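Why I'd rather watch the small Tokness cups

Posted by Marites Talavera, 19 Apr 2022

I skipped the big card game final last month. I know, I know. I've been playing digital card games for years and I write about them on this very blog, so I'm supposed to be glued to the main stream with a notebook. I watched the Comby open cup instead, which had 9 players left by the time I tuned in and some 200 people in chat, and I had a much better evening!

The production was rough (the overlay showed the wrong deck for a whole match) but the games were wild. A player called Elel brought a discard deck that I'd written off back in March, and she took three straight games with it. Bañez, who was casting alone, stopped talking in the middle of game two because he needed to work out the line himself. I loved that. On the big streams somebody always has the answer ready, with a percentage next to it.
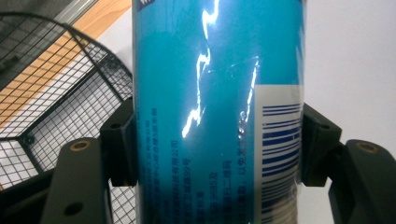
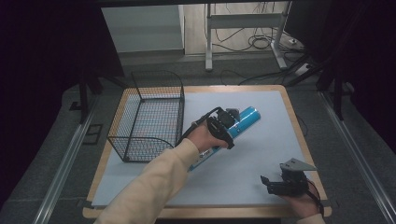 My gripe with the top level is the deck lists. Everybody submits a week ahead, everybody tests with the same handful of people, and you end up with the same four archetypes in every bracket. I get why! There's prize money, and if I were playing for rent I'd bring the safe list too. But as a viewer I've seen that mirror match so often that I can mouth the turns along with the caster.

Small cups let people change decks between rounds, and they do it for the silliest reasons. Comby finished with 674 points in the season table going to a guy on a homemade dragon pile, and chat lost its mind.

So please, Tokness, if you're reading the forum thread: leave the open cups alone. Don't fold them into the qualifier, don't lock the lists, and don't cut the best-of-3 rounds to single games so they fit a tidier schedule. Fix the overlay if you have to fix something. And give Bañez a second chair, the poor man was losing his voice by the semifinals.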